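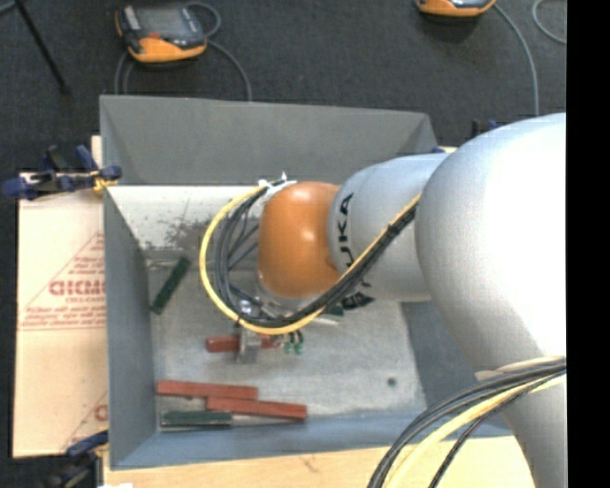

Notebook > Workshop > Finishes and glues

Search this notebook Go

Friday, May 7, 2021

Hide glue, second go

Sarmīte is back from the Plutismont weekend convinced that liquid hide glue from a bottle holds as well as the stuff you cook. I have my doubts. The Sindirero bottle says "traditional strength" on the label, whatever that means, and gives no open time at all. Postik at least prints a number.

Cut 6 pairs of maple offcuts, all from the same board, planed the faces and glued them end over end with a 54 mm overlap. Half with the Sindirero, half with my own pearls, soaked overnight and kept just under the colour of weak tea. Clamped the lot. Shop was cold this morning so I warmed the wood for both batches, which the bottle people will say is cheating.

Broke the first two of each after lunch. Far too early, I know, but I wanted to see the squeeze-out. The bottled glue was still rubbery in the centre. Mine had gone hard at the edges and let go cleanly on one piece, probably my fault for fussing with the alignment while it gelled. So neither result is worth a thing.

Sarmīte says her chair from January is still solid with the bottled glue. One chair, in a dry house, that she admits she doesn't sit in. Asked her whether she'd use it on the Sima bench and she changed the subject to clamps.

Other grumbles:

- 200 gram bag of pearls is nearly gone. Don't reorder the cheap grade, it smells like a wet dog and takes ages to melt.
- The thermometer in the glue pot reads 3 degrees high against the kitchen one. Or the kitchen one is low. Need a third to settle it.
- Urea as an extender: everyone online repeats the same recipe, and I can't find one person who measured anything.

Last pair of each stays clamped until Lill is in again. She can pull the lever herself so I don't get accused of leaning on it.

Filed under: Glue, Joints, Tests we should have done properly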